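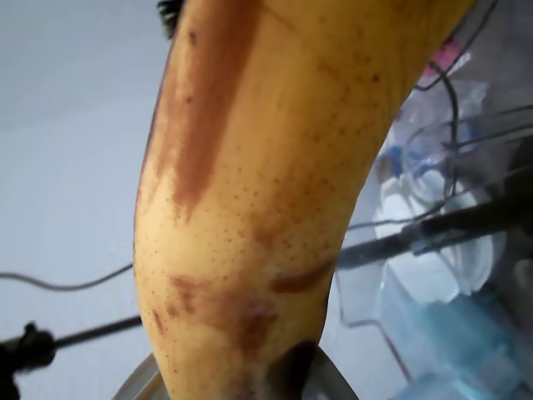

Pantry Moths in the Home: An Interview With Xóchitl Tovar

The Kilbridge Household Pest Advisory Service receives more inquiries about pantry moths than about any other indoor insect except ants. In the past year the office logged 268 calls on the subject, most of them between midsummer and October. Xóchitl Tovar has led the residential program for 12 years and spoke with us at the Otley Street office about what residents should do when they find moths in the kitchen.

Ms. Tovar began with identification. The Indian meal moth is small, with wings that are gray near the head and a coppery brown toward the tips. Residents often confuse it with the clothes moth, which is a plain buff color and avoids light.

"If it is flying across the kitchen in the evening, we start with the food cupboards," she said. "If it is in a closet and runs when you move a sweater, that is a different visit."

The adult moth does not feed. Damage is done by the larvae, which live in flour, cereal, rice, nuts, birdseed and dry pet food and leave a fine webbing behind them. A female can lay up to 400 eggs, usually on or near a food source. In most of the homes the service visits, the insects were brought in with a purchase.

"People are embarrassed when they call," Ms. Tovar said. "They tell us they keep a clean house, and they do. A sealed bag from a good store can have eggs in it already."

Asked where residents should begin, she recommended emptying every shelf, including those that hold only canned goods. Larvae ready to pupate will leave their food and travel some distance, settling under shelf paper, in screw holes and in the corners where the wall meets the ceiling. Any package with webbing or clumped contents should be bagged and taken to an outdoor bin the same day. Items that look sound may be kept in the freezer for one week at zero degrees Fahrenheit.

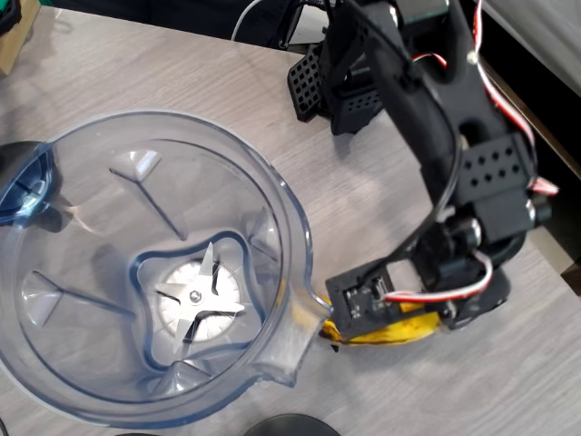
Shelves should then be vacuumed with a crevice tool, wiped down with warm soapy water and left to dry fully before anything is put back. The vacuum bag should go out with the trash. The service does not advise spraying insecticide on any surface where food is stored.

"I would rather see someone spend an hour with a vacuum than five minutes with a can," she said. "The spray gets the moths you can see. The larvae are inside the oatmeal."

Ms. Tovar was more reserved on the matter of bay leaves, which many callers have tried. She has seen cupboards lined with them and moths resting on the leaves. Pheromone traps are useful, in her view, but they attract only males and should be treated as a way to check progress. One trap per kitchen is sufficient.

Her colleague Damián Quintero, who handles follow-up visits, added that residents tend to stop too soon. In a cool kitchen the life cycle may run for several months, and he asks households to keep a trap in place for three months after the last moth is caught. Dry goods should be moved to glass or heavy plastic containers with tight lids during that time.

"Birdseed in the garage is the one they forget," Mr. Quintero said. "Also the decorative corn."

The service's printed guide to stored food pests was revised on 4 May 2022 and is available at the front desk in English and Spanish.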